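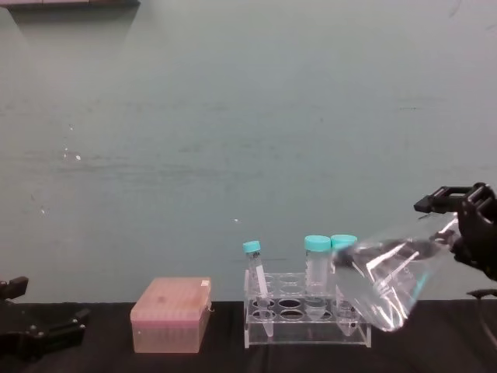
May, cellar log, evening

Racked the Meltby cider off its lees at 6 p.m. Gravity unchanged from the last two readings, so I am calling it finished. Clarity is fair. There is still some haze in the bottom third of the carboy, and I left it behind with the sediment. Nose is green apple skin and a little bread. Acid is high, tannin low to medium, finish short. It needs a few months.

Tasted the Ikthorpe perry alongside it for reference. Bottle 13 of the batch. Pear drops, honey, faint vinegar at the end that was not there in the winter. Carbonation lower than the label promises. I will open another from the same case before blaming the cork.

Second half of the session went to the Skonesau dry mead. Poured 152 ml into a measuring cylinder, degassed it by swirling, and took the hydrometer reading twice. Both agreed. Heather on the nose, wax, some alcohol heat. The oak chips have given all they are going to give and come out tomorrow morning.

Stock count is 397 bottles across all racks. Empties are short, and the Panyasiri order of crown caps has not arrived. Bottling of the cider waits until it does. Sulfite solution is low as well. Mixed none tonight.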